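Skoklow FAQ: the questions I keep getting

7 min read

I started this page in February after answering the same message four times in one arvo. Skoklow is the little control and perception stack I write for small arms with a camera on the wrist. It isn't big and it isn't clever, but a few labs and a surprising number of sheds are running it now, so I've pulled the common questions into one spot. If yours isn't in the list, send it through and I'll probably add it (eventually, I'm slow).

Do I need a special arm?

No. If your arm takes joint position targets and reports back where its joints are, you can write a driver for it in an evening. The driver interface has four calls and one of them is optional. I've got mine going on two different arms and Conceição Loureiro has it on something she welded up herself, which I've seen run and still don't fully trust.

What you do need is honest timestamps. If your arm's firmware buffers joint states and hands them over in clumps, everything downstream gets weird and you'll blame the vision. I've lost whole weekends to that one.

What's the difference between Skoklow and Sorkau?

Skoklow is the bit that runs on the robot: camera in, pose estimate, planner, commands out. Sorkau is the log viewer. They're separate installs so you can look at logs on a laptop without dragging in all the motor stuff. Sorkau opens any Skoklow log from version 14 onwards. Older logs need the converter, and the converter is ugly, but it works.

Yes, I know the names are too similar. Narendra Sandhu picked one and Umesh Sandhu picked the other, and they weren't talking to each other at the time.

Why does my pose estimate go haywire when the arm moves fast?

Motion blur, nearly always. A wrist camera moves with the wrist, so a quick swing drags everything on the bench across the sensor while the shutter's open. The fingers are bolted to the same bit of metal as the camera, so they stay nice and crisp, and that fools people into thinking the picture is fine. It also fools feature trackers! They latch onto the fingertips because those are the sharpest edges going, decide nothing has moved, and report that the arm is sitting perfectly still in the middle of a swing. 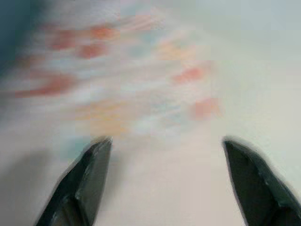

The fix has two halves. First, turn on the finger mask. It's a polygon you draw once in Sorkau and save with the robot config, and anything inside it gets ignored by the tracker. Draw it a bit generous, because the outline of the fingers often has a pale fringe that looks like lovely strong gradient to an edge detector. If your fingers open and close a long way you'll want the mask driven by the gripper position, so draw one for open and one for closed and let it interpolate.

Second, leave the blur gate on. It scores each picture for sharpness outside the mask, and if the score is under the threshold the estimator skips that one and coasts on joint encoders until something better turns up. Coasting is fine for a short stretch. The default limit is 15 skipped pictures in a row, after which the planner slows the arm down until it can see again.

Can't I just shorten the exposure?

You can, and you should try it before fiddling with anything else. More light on the bench plus a shorter shutter will do more for you than any setting of mine. Watch for flicker off cheap LED strips once you get down to very short exposures, though. You'll see the brightness pumping in the log and the gate will start rejecting pictures at random.

What threshold should I set for the blur gate?

I ship it at 45. That number came off my bench, with my lens, and there's nothing holy about it. A plain bench with not much on it scores low even when the camera's dead still, so if your work surface is smooth and pale you'll need to come down from there or the gate will throw out perfectly good pictures. Open a log in Sorkau, turn on the score overlay, scrub through a slow move and a fast move, and pick a value that sits between the two. Takes five minutes. Please don't email me asking for the right number for your bench, I truly can't know.

Does the colour segmentation still work when things are blurred?

Sort of, and less than you'd hope. Strong reds and oranges hold up the longest, in that you still get a smear of more or less the right hue. Pale colours wash into whatever's behind them and are gone. The trouble is that a smear has a centroid, and the centroid isn't where the object is, it's somewhere along the path it took across the sensor. I used to let the planner use those centroids as rough hints. Roscoe Holloway sent me a log where the arm chased a streak clean off the side of his bench, and I took that feature out the next morning.

So in the current version, colour blobs from a gated picture are drawn in the viewer but never passed to the planner. If you want the old behaviour there's a flag for it, and it has a rude name on purpose.

Why does the planner stop before the grasp?

That's the settle step. Before the last bit of the approach, the arm holds until it gets a few clean pictures in a row, then commits. People hate it because it looks like the robot's having a think. You can shorten it, you can even set it to zero, but then you're grasping on whatever the estimator believed at the end of a fast move, and see above for how much I'd rely on that.

If it pauses and never carries on, check these:

- The gate threshold is too high for your surface.
- The finger mask covers so much of the view that there's nothing left to score.
- Your controller is buzzing. A gain that's a touch high gives you a tiny shake that you can't see by eye but the camera certainly can.

That last one is how I found out my own wrist joint was tuned badly, for months.

Can I use a learned policy in place of the planner?

Yep. Anything that takes a picture and joint states and gives back a target can go in the planner slot. Crisanto Layug wrote the adapter and it's better documented than most of my stuff. One thing to think about: if your policy was trained on blurry pictures along with sharp ones, you might want the gate off altogether, as the blur is telling it something about speed. If it was only trained on sharp ones, keep the gate on. I've tried it both ways and I don't have a firm opinion yet.

Velocity and torque limits sit underneath the planner slot, so they apply to your policy as well. There's no flag to turn those off. Don't ask.

How big do the logs get?

Big. Pictures are stored compressed by default, so when you zoom in on smooth areas in Sorkau you'll see a bit of blockiness. That's only the log. The estimator works on the raw data before it's compressed. If you're collecting training data, switch to lossless and buy a bigger drive.

I replayed a log and got different results. Is that a bug?

It was! Issue 457, fixed now. Replay was scoring sharpness on the compressed pictures while the live run used raw ones, so anything close to the threshold could flip. Live scores are now written into the log and replay reads them back. If you've got logs from before the fix, replay will recompute the scores and print a warning so you know.

What's Egan, and do I need it?

Egan is the calibration tool, the one that works out where the camera sits relative to the wrist. You need it once when you set up, and again any time you bump the camera, swap the lens, or lend the robot to somebody. Do the calibration poses slowly and let the arm stop completely at each one. If the result puts your camera inside the forearm, the axes are flipped in your driver. Everybody does that at least once.

Will there be a Rullden version?

Rullden is the base with wheels, and it's Narendra's project, so ask him. From my end the estimator assumes that the base is bolted down, and undoing that assumption means touching nearly every file. I've got a branch. It drives into things.

Where do I send bugs?

The tracker, please, with a log attached and your robot config. A short log is heaps better than a long description. If you're reporting a bad grasp, start the recording before the fast move and not after it, because the cause is usually back there somewhere. I read everything, mostly after dinner, and I'm a bit quicker in winter.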